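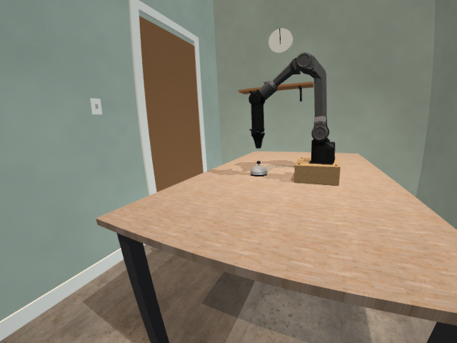 What was the purpose of the demonstration day funded under this grant?

The day was meant to let outside visitors watch the bell-press task at first hand, put questions to the staff who built it, and give the project team an independent view of which parts of the work are ready to be shared.

Progress report to the Agbayani Fund
Project: Mukness, simulated practice tasks for robot arms
Submitted by: Nevulthorpe Technical Institute
Prepared by: Precious Pangilinan, project manager
Date: 5 March 2025

1. Activity in this period

The institute held its second demonstration day for the Mukness project at the Nevulthorpe site. The first was held in November and was open to institute staff only. Invitations this time went to partner colleges, two local employers and the engineering office at Raltier, which has supported the project with computing time.

Dr. Irén Dudás opened the day with a short account of the project's aims. Nestor Dela Peña then ran the demonstration itself. The arm starts above a call bell on a table, and the task is to lower the closed gripper onto the button and lift away again. Visitors followed the runs on the large screen in the seminar room and were able to choose the starting conditions for a number of them.

2. Results

A set of 1,000 runs had been planned for the week before the visit. Owing to a fault in the scheduling software, 902 were completed. Of these, 898 ended with the bell pressed. In the remaining four the gripper came down beside the button and touched the dome. Virgilio Bautista has reviewed the logs and traced all four to the same rounding error in the target height. A correction has been made and will be tested in the next period.

The live session was limited to 100 runs. The logs from that session have been stored with the others and are available to the Fund on request.

3. Visitor comments

Written comments were collected at the close of the day. Several visitors asked for a slower playback option, as the press itself is over quickly and was hard to follow from the back rows. The Raltier engineers asked how the task would behave with the bell moved closer to the base of the arm. The team had no data on this question and has added it to the work plan.

One partner college asked whether its students could use the room and table models for their own coursework. Jericho Tan is preparing a license note on this point. We would welcome the Fund's guidance before it is issued.

4. Spending

The demonstration day was budgeted at $600 for printing, refreshments and visitor travel. The full amount was spent. Travel claims were higher than expected and printing was reduced to a single handout per visitor. No change to the overall budget is requested.

5. Next period

Work will continue on the corrected target height, the bell placement tests and the playback option. The scheduling fault has been reported to the software supplier, and until it is resolved long run sets will be started in smaller batches and checked each morning by Mr. Bautista. A third demonstration day is proposed, subject to the Fund's approval of the revised work plan, which is attached as Annex B.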